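Sostell folding table, black top. Six months in

Posted 5th February

Bought this for the spare room because the old desk was too deep and I kept banging my hip on it. Wanted something dark, flat, easy to wipe. Looked at the Paltoso one first but it was out of stock everywhere and the Sanna is nice but pricey for what you get. So, Sostell.

Delivery fine. Box was a beast, took me two trips up the stairs with the legs separate from the top. Instructions are one sheet, tiny drawings, no words at all. Step 4 is drawn upside down I swear. Had the whole thing together in an evening anyway, with a break for dinner.

Good stuff. It doesn't wobble. I lean on it, sew on it, had the paper cutter on it, no movement. Legs lock with a proper clunk. Surface is matte so the lamp doesn't glare back at you, big plus if you work late. Coffee rings come off with a damp cloth, glue mostly does too if you catch it early.

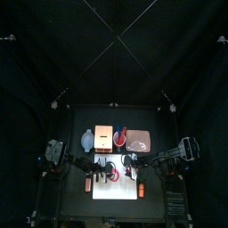
Bad stuff. Dust. Oh my god the dust. Any dark top is going to show it but this one seems to pull it out of the air, I wipe it every morning and by lunch theres lint again. Fingerprints too, esp after hand cream. If you have a white cat, don't.

Also the folding part. Yes it folds, no you won't want to do it alone. It's heavy and the hinge pinches, I have folded it twice since May and got my thumb both times. Treat it as a normal table that can be moved house with.

One of the rubber feet came off in the first week. Wrote to Unis (the shop, not the maker) and they sent a full new set, no fuss, no photos needed. Credit where its due. They answer faster by email than on the phone, I was on hold for ages.

Price was 369 when I got it, saw it at 452 since which is too much imo. Wait for a sale. At the lower price I'd buy again, at the higher one I'd go for the Sanna and get the drawer.

Four stars. Would be five with a better hinge and a lighter color option. Will updaet if the other feet go.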